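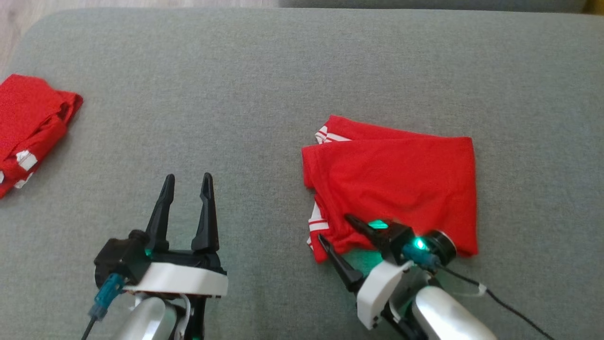 Folla club asks families to return uniforms before October

Junior sport families in Folla are being asked to bring back club uniforms they no longer need, as the local association prepares to run a shared clothing pool for the coming summer season.

The Folla Junior Sports Association said 443 children were registered across its athletics, soccer and touch programs last season. Each was required to wear a club top, and most families also bought matching shorts. From October, those items will be available to borrow for a flat fee of $20 a season.

Under the current arrangement, parents buy uniforms outright from the association's supplier, Sterik, at the start of each season. The association said the cost of a full set had become one of the most common reasons families gave for not signing up a second or third child. Children moving up an age group often needed a new set after wearing the old one for a single season.

The pool will be open to players in all age groups up to under 14. Families who would prefer to buy new can still do so through Sterik, and the supplier's order form will stay on the association's website. Socks, shoes, mouthguards and shin pads are not part of the scheme and will still need to be bought separately.

Returned clothing can be dropped at the association's rooms on Terkeden Road between 4 pm and 6 pm on training days. There will also be a collection tub at the front counter of the Tesfamariam Leisure Centre during normal opening hours. Items left outside either building after hours will not be collected, and the council has asked that bags not be left on the footpath.

The association is asking that everything be washed before it is handed in. Small marks and loose hems are fine, but tops with large tears or badly faded colours will be sent to textile recycling. Name labels should be removed where possible. Numbers printed on the back do not matter for athletics or touch, though soccer teams will need a full run of numbers and the association has said it is short of the lower ones in the smaller sizes.

Sizes most in demand are 8 and 10. The association said it already had a good supply of size 14 tops left over from a bulk order that arrived late last year, and did not expect to run short of those. Shorts are needed in every size.

Older uniforms with the previous club crest will be accepted but only used at training. The crest was changed two seasons ago when the Folla and Terkeden clubs merged, and district rules require all players in a team to wear the same design on match days. Some families from the former Terkeden club still have the old tops, and the association has said there is no need to replace them for training.

A similar pool has been running in the association's netball section since last winter. It began with 27 dresses donated by families whose daughters had moved into the senior competition, and every one of them was borrowed within the first month. The association said most came back at the end of the season in good condition. A few were kept by families who chose to pay the replacement cost.

Borrowers in the new pool will be asked to sign for each item. There is no bond, but a replacement charge will apply if a uniform is not returned within four weeks of the final match. Families on a concession card will not pay the $20 fee. They can note this on the registration form and do not need to apply separately.

Fittings will be held at the Terkeden Road rooms in the fortnight before the season starts. Children should come along if they can, as the sizing on the current tops is smaller than on the earlier ones. Parents who can't make a fitting may email the association with their child's height and usual size, and a set will be put aside for collection at the first training session.

The association has applied to the council for a small equipment grant to pay for shelving and storage tubs. A decision is expected before the end of the school term. Until then, returned uniforms are being stored in the canteen, which is closed for the off-season.

Registrations for summer athletics and touch are open now. Soccer players do not need to register again until autumn, but families with outgrown soccer uniforms are asked to hand them in during the same collection period so they can be sorted with the rest.

The final date for returns is the end of September. Anything brought in after that will be held over for the winter season. Families who want to help with sorting can leave their details at the Tesfamariam Leisure Centre counter.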